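Rondik Forum > Planning and Control > Drawer approach keeps failing in sim, planner says path is fine

gridlock_gal
Hi everyone, long-time reader and not much of a poster, so please bear with me while I get this all out. I'm running the Corngate bedroom set in simulation with the stock two-arm base, and the task is simple enough on paper: drive up to the low cabinet, reach for a drawer, pull. The planner returns a path nearly every time. Then the left arm gets close to the front, slows to a crawl, and the controller gives up with a tracking error. I ran 600 episodes over the weekend and 395 of them ended that way, which was a sad thing to come back to with my coffee.

I've raised the goal tolerance, lowered the speed, and swapped the IK seed. Any ideas would be so welcome!

tamarack
Welcome, and thank you for giving real numbers! My first guess is that your base is parking too close. The planner is happy to fold the elbow right up near its limit because it only checks that the limit isn't crossed, and then the controller has no room left to correct. I had just the same misery with a kitchen set in September. Add a cost on distance to joint limits and see if the crawl goes away.

pbj_solver
I'm going to disagree with tamarack a little (fondly, we've done this before). A joint limit problem usually shows up as a jump or a flip, and what you describe sounds to me like the collision padding. If the padding on the cabinet is fatter than the gap the gripper needs, the local controller will push back harder the closer you get. The global planner may be using a different padding value altogether. Check both config files, they don't share it by default.

gridlock_gal
Oh, you may be on to something. The global one is set to 3 cm and the local one to 5 cm. I never touched either of them.

tamarack
Well, that would do it, and I'll happily eat half my hat. I'd still keep the joint limit cost, though. Could you post a view from the head camera at the moment it stalls? It helps to see where the other arm is sitting.

gridlock_gal
Sure thing, this one is from a stalled run with the old settings. 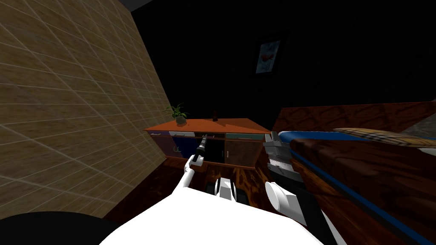 Posted by gridlock_gal | October 30, 2024 | Planning and Control

The left gripper is up by the cabinet front with its tip just under the blue and teal drawers, and that's as far as it would go. I left the right arm in whatever pose the planner picked.

pbj_solver
Thanks, that's a big help. Look how near the right gripper is to the edge of the bed. Are you planning both arms together or only the left one? If the bed is in the local collision world with the same 5 cm padding, then the right arm could be the one pushing back, and the base gets dragged into it too.

tamarack
I was about to type the same thing, so mark your calendars. I'd tuck the right arm before the approach even starts. The Castaño wrapper has a home pose for this, and it plays nicely with the base controller.

gridlock_gal
Only the left one, and yes, the bed is in there. I've matched the padding at 3 cm and I'm tucking the right arm now. First handful of episodes reached the drawer without the crawl, but I'd rather run the full 600 before I celebrate.

travberg_user
Jumping in from the Travberg side of things: please don't leave the padding that thin if you ever plan to move this to hardware. Sim contact is forgiving and a real cabinet isn't. I'd go to 5 in both files and let the planner park the base farther back.

pbj_solver
I don't love that for drawers, you have to touch the thing eventually. Turn padding off for the drawer front only, in the last stretch of the reach, and keep it fat everywhere else.

gridlock_gal
I'll try it both ways and put the logs in this thread. Thank you all so much, I was ready to rewrite the whole controller.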